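Tillau twin-arm bench kit: please read the cable bit before you order

I sell these out of a small workshop, and I'm the one who answers the email, so I'd rather tell you up front what went wrong with the first batch. If you already own a Tillau, skip down to the fix. If you're shopping, read the whole thing (it's short, I promise!).

**What you get**

- Two arms, already bolted to the mounting plate
- One Sirko servo board per arm
- Grippers with white fingertips, fitted
- Cables, long version (see below)
- Power supply and stop button

Price is $1,291 for the pair. Spare cable sets are $14.

## The fault

We shipped 230 kits with the short cable. On paper it was plenty long. Then I started getting emails that the gripper on one arm would just let go, mid-move, with whatever it was holding. No error, no beep, it simply opened. One customer had it drop a glass jar, and after that I stopped sales for a while and put a kit on my own bench until I could make it happen.

It took me most of April. When the elbow folded in tight and the wrist turned at the same time, the short cable pulled on the plug at the gripper. Four hard pulls was enough to loosen the plug on my unit. The gripper would lose its signal for a split second, and the old Ekance firmware treated a lost signal as "open." So a loose plug turned into a dropped jar, and I'm still a bit embarrassed about that one.

Now the cable is longer and it's left to loop free over the arm. I tried clipping it down flat because it looks so much tidier, and it started tugging again within a day! Please don't zip-tie it. I know it's tempting.
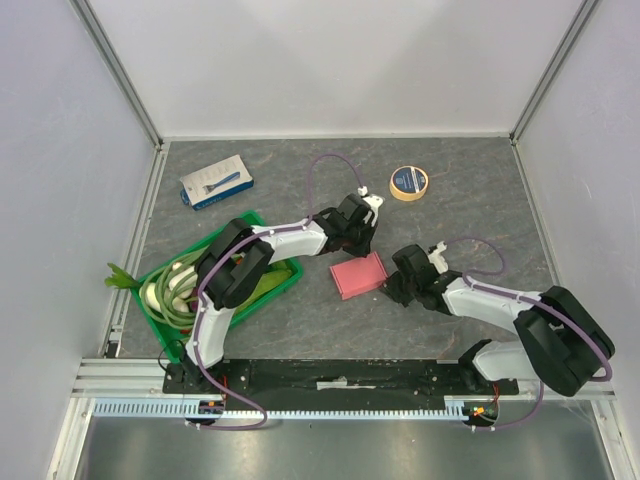
*Tillau pair on the bench, purple cables looped above both arms, green onions in the tray.*

The firmware changed too. If the signal drops, the gripper now holds where it is and both arms stop. You have to press reset on purpose to get going again, and a few people have grumbled about that, but I'm keeping it.

## If you have an older kit

Look at the cable where it meets the gripper. If it goes tight when you fold the elbow by hand (power off, please), you've got the short one. Write to me with your order number and I'll send a long set free, no need to mail the old one back. Load the new firmware first, even if you can't swap cables right away. Until you've done both, stick to soft or light stuff and keep glass and blades off the bench.

## A few other things people ask

**Can the arms hit each other?** Yes, if you let them. They sit side by side and they share the middle of the table. The Givell planner will slow them down when they get close, but it only knows about the arms, so a tall box is on you.

**Do I need walls around it?** I like them. A dropped roll of tape goes a surprisingly long way on a hard surface.

**Does the long cable fit the single-arm kit?** It does, same plug. Order one set and you'll have a spare left over.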